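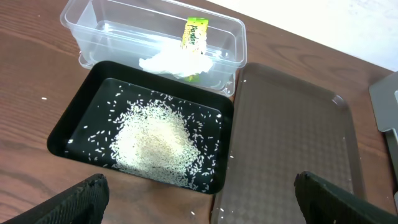 Marisol Olvera wrote in to say that her first batch of tabletop recordings trained badly, and that the fault was in the setup: every episode began with the same objects in the same spots, so the policy learned the spots.

Her batch was typical. The notes below are for people recording teleoperated kitchen tasks at home or in a small workshop, with a gripper, a wrist camera and ordinary household items. Revised 28/12/2022.

Reading time: 5 minutes
Print this page | E-mail this page

Recording Kitchen Tasks for a Learning System: Working Tips

Before you start

Write the task as one sentence with a start state and an end state. "Clear the tray" is too loose. "Start with the cup on the tray, end with the cup in the dish rack and the gripper open" can be checked by someone who was not in the room.

Fix the camera exposure before the first episode. Auto exposure shifts when a dark tray fills the view, and the same cup will then appear in two different colors within one clip. Check white rims and shiny plastic for washed-out areas. Dim the overhead lamp or move it to the side if they are bad.

Wipe the wrist camera lens at every break. A fingerprint is hard to notice on a live preview and easy to notice 183 clips later.

Loose food

Rice is a good material for scooping and pouring practice. It is cheap, it shows up well on a dark tray, and it can be swept up dry. Use it uncooked. Set it aside afterward in a marked jar and do not cook it.

Grains will get onto the table. Decide beforehand if a stray grain counts as a failure and put the limit in the task sheet. Either choice is workable. Switching partway through is not - the labels from the first half stop meaning the same thing as the labels from the second.

Sweep between episodes if the sheet says the table starts clean. If it does not say so, leave some of the mess in some of the episodes, and mark which. A system trained only on a spotless table tends to do poorly on a real one.

Reshape the heap every time. Push it off center, flatten it, split it in two. The grasp or scoop point should have to be found again in each recording.

Wrappers, film and tissue

Thin packaging is the hardest group on most lists. It folds, it reflects, and it has no fixed shape to return to.
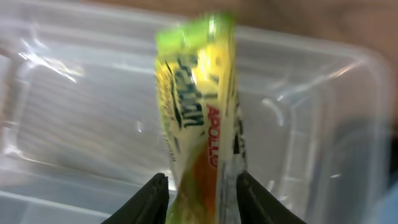 Crumpled snack wrapper in the gripper, clear container behind.

Approach slowly and close on a fold. A flat sheet of film gives the fingers little to hold, and a fast approach pushes it along the table. Pinch first, wait half a second, then lift. The pause gives the model a few stable samples of the moment of contact.

Keep blur in mind. Some blur on a moving wrapper is normal and does not need to be edited out, but if the object is smeared for the whole carry, slow the arm down. Damir Karagiannis compared two speeds in September on the Valtis arm and kept the slower setting for all film and tissue. Rigid items stayed at the faster one.

Clear containers need their own episodes. The walls pick up glare and let the table color through, so the edge is difficult to locate from the wrist view alone. Turn the container a little between takes so that the bright patches move. Include some takes with something already inside.

Put crumpled and smooth versions of the same item on the list as separate entries. They behave like different objects.

Cups, bowls and chopsticks

Vary the pose as well as the position. Cups should appear upright, on their sides, and with the mouth turned toward and away from the arm. Chopsticks should sometimes lie free and sometimes be trapped under another item, which forces a choice about what to move first. Record that order in the notes field.

Slotted racks are unforgiving. Lower the item straight down over the prongs and let go only after it has settled. If it tips on release, keep the clip and tag it "tipped". Do not nudge the item with a free hand while recording.

Lightweight plastic is better than ceramic for early sessions. Textured finger pads grip it at low force, and a drop costs nothing.
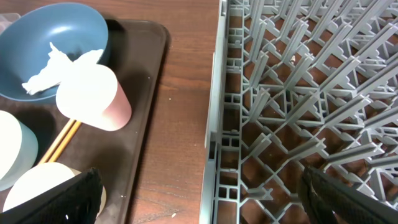
Should failed attempts be deleted?
Keep them in a separate folder with a reason code. A missed grasp followed by a recovery is often worth training on. A clip where the operator lost the connection or bumped the table can go.

Logging

Name files by task, operator and take number, in that order. Selma Matić and Ilir Yordanov used separate schemes on the Salach set and spent longer merging than recording. Their merged set came to 708 clips, of which 138 had to be relabeled by hand.

Write the note straight after the take. Five words will do: "second grasp, slipped once, recovered".

Change operators during the session where possible. Each person has a preferred approach angle, and a set from a single operator carries that angle all the way through. Two operators on alternate blocks is enough to start with.

Stop when the hands get sloppy. The signs are shorter pauses before lifting and releases made from too high up. Clips recorded in that condition look acceptable one at a time and pull the average down as a group.

Storage

Copy the day's recordings to a second drive before clearing the table. Open one clip from the beginning, one from the middle and one from the end, and confirm that the video and the joint log line up. A drifting clock can be corrected the same evening with the setup still in place. Later, the takes usually have to be done over.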